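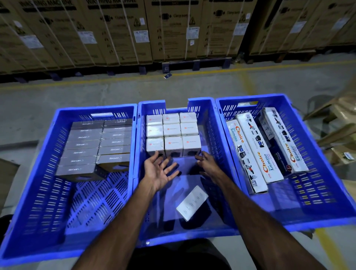 About Kurnora

Kurnora sets up and services crate-picking cells for warehouses that handle small boxed goods. The company was started in Astcombe by Kwadwo Ackah and Lies Wouters, both former service engineers. We do not build arms or conveyors. Our work begins when the machine is bolted down and ends when the customer's own shift can run it.

The Vultura cell

Most of our contracts concern one machine, the Vultura two-arm picking cell. It takes boxed stock from three open crates in a row and passes it to a packing line. The cell at De Graaf, commissioned in November, has logged 1,363 hours and is serviced every 300.

Setting the crates

Crate layout is taught by hand before the arms are powered. Each product gets its own crate. Flat boxes go on edge in columns against the far wall, small cartons in rows beside them, long boxes lengthwise in the last crate. Some boxes are left lying loose or tilted on the crate floor so that the vision settings are tuned on untidy stock as well. Teun Michiels keeps the layout sheets, and a new product is not released to the cell until its sheet is signed.

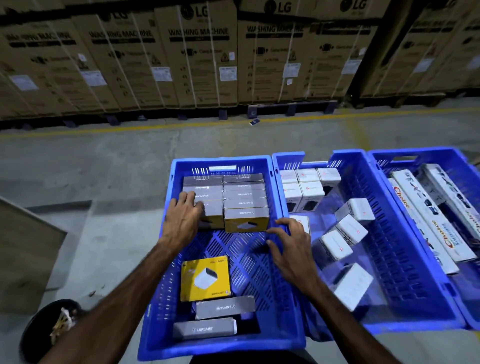 Service and repair

A scheduled service covers the following:
Suction cups and hoses checked, cups replaced in sets
Wrist bearings checked for play
Camera windows cleaned and calibration run against the plate
Crate stops measured, with up to 2 mm of drift allowed
Emergency stop circuit tested on both sides

Milan Vermeulen handles faults. The most frequent call is a crate stop knocked out of line by a pallet truck, which shows up as missed picks in one crate only. Reset the stop, rerun calibration, clear fault 857.

Contact

Service bookings go to Kelechi Ogundipe at the Astcombe office. Please have the cell serial number and current hour count ready.

Page last updated 2020-05-10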